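# Shared workroom at Clolter to stay open through the winter

The shared workroom on the ground floor of the Clolter building will stay open until at least the end of January, the centre's management said on September 24, 2020. It had been due to close when the lease came up for renewal.
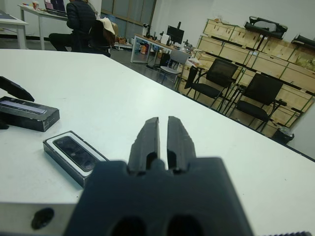
## Desks by the glass, one big table in the middle

The room is set up much as members have known it since spring. A large white table takes up the middle of the floor and is used for unpacking, sorting and anything that needs elbow room. Desks stand along the back wall, one of them in front of the glass with a monitor on it, and there are office chairs for people who bring their own laptops.

Man-sik Yoon, who manages bookings for the building, said the big table had been the main reason people asked for the lease to be extended.

"You can get a desk in plenty of places in town," he said. "A table that size, where you can leave a box open while you go and get your lunch, is harder to find."

The new agreement with the building's owner, Melten, runs month to month after January. Rent for the room goes up by 3 per cent. Yoon said the increase would be covered from bookings and that the day rate for members would not change this year.

## Storage rules tightened

The one change most people will notice is to storage. Parcels and boxed equipment can still be delivered to the room, but they now have to be opened, labelled and put away by the end of the same day. Until now there was no time limit, and boxes tended to stay where they were put down.

Labels should carry a name and a phone number. Packaging that is being kept for returns goes in the cupboard in the hallway, and everything else should be flattened and taken to the recycling cage behind the building. Anything left on the big table overnight without a label will be moved to the office, where it can be collected between nine and noon.

Þórarinn Sveinbjörnsson, a member who repairs and resells small electronics, said he was in favour of the rule but would have liked longer than a day.

"If a delivery comes at four o'clock I'm not going to have it all checked by closing," he said. "I've asked if we can have until the next morning. They said they'd look at it."

Yoon confirmed that the request had been made and said the rule would be reviewed in January along with the lease.

## Heating and jackets

Members have also complained about the temperature. The heating in the building is set centrally by Melten and comes on later in the day than many in the workroom would like, particularly those at the back wall. The centre has asked for it to start an hour earlier from next month. No answer had been received when this item was written.

Portable heaters are not allowed in the room under the terms of the lease. Blankets and extra layers can be kept on the coat hooks by the door, but the centre asks that they be taken home for washing now and then.

## Numbers up

The centre has 166 members, of whom some 17 use the workroom on a typical day. Bookings for the year so far stand at 1573, which is more than for the whole of last year. Mornings are the busiest time, and anyone who wants the big table for more than two hours is asked to book it ahead.

A second room on the same floor, last used by the framing business Alarcón, is vacant. Yoon said the centre had looked at taking it on as a quiet room but had put the idea off until the new year.

Bookings can be made at the front office or through the Zarnulby calendar, which members will find linked in the monthly newsletter. Existing bookings for October and November stand and do not need to be made again.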